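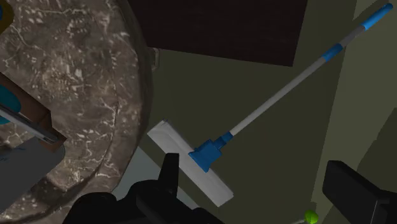 Flat mop, blue joint, seen past the gripper fingers. Rendered.

Plemska Clutter Room — practice scene for home arm builds

Got a two-finger gripper half built on the bench? Try your code in here first. Load the room, drop the arm in, knock things over for free. Runs on a normal desktop, 8 GB memory is enough, 500 MB download. Works with Drirnen joint files, the old Lusano ones need converting (converter's in the zip).

Round marbled table with household bits on it, mops, a small green ball. Move any of it, save your own layout. 4 layouts included to get you going. 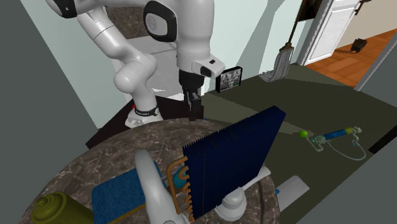 One buyer wrote in that the arm kept stalling on the first run, until he halved the speed in the settings file. Good tip, we've now made the slower speed the defualt.

Grip force is a slider. Start low. Towels and bottles want diffrent settings, so save each one under its own name. 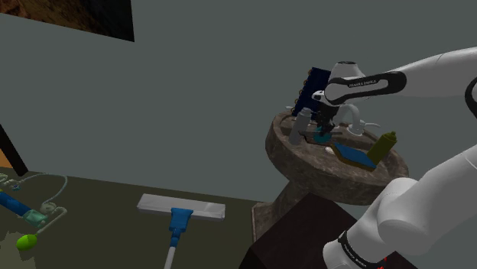 Can you swap in your own fingers, asks a reader from the Msimang shared workshop. Yes — save them as a mesh, put it in the parts folder, restart.

Updates free until February. Order code 83.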